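4.3 Tuch ausbreiten und falten

Die folgenden Schritte gelten für das cremefarbene Tuch aus dem Stomance-Pflegeset. Für die Schürze siehe Abschnitt 4.5.

1. Arbeitsfläche abräumen und mit einem trockenen Lappen abwischen. Papiere und Anleitungsblätter an den Rand legen.

2. Das Tuch mittig auf die Fläche legen, mindestens 30 cm vom Tischrand entfernt.

3. Gebauschte Stellen suchen. Meist liegt der Stoff an einer Seite doppelt, während die gegenüberliegende Ecke bereits flach aufliegt.
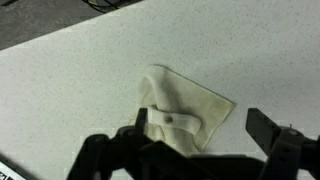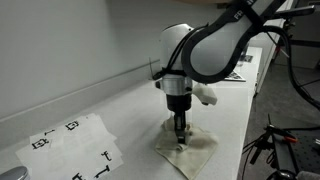
Abb. 7 und 8: Cremefarbenes Tuch vor dem Glattstreichen

4. Den Stoff an der höchsten Falte anfassen, leicht anheben und wieder ablegen. Danach die Ecken nacheinander nach außen ziehen.

5. Mit der flachen Hand von der Mitte zu den Ecken streichen.

6. Das Tuch Kante auf Kante zur Hälfte legen, dann noch einmal quer dazu. Die Faltkante mit dem Handrücken andrücken.

Hinweis: Gelbliche oder bräunliche Flecken vor dem Falten behandeln (Abschnitt 5.1). Flecken, die im gefalteten Zustand gelagert werden, lassen sich später schwerer entfernen.

Hinweis: Bleibt ein Grat stehen, Schritt 4 und 5 wiederholen. Hartnäckige Falten bei niedriger Temperatur von links bügeln.

Vorsicht: Nicht ruckartig an den Ecken ziehen. Der Saum kann sich verziehen und liegt dann nicht mehr gerade auf.

Ersatztücher sind unter der Bestellnummer 1107 bei Wouters erhältlich. Weiter mit Abschnitt 4.4, Tücher stapeln und lagern.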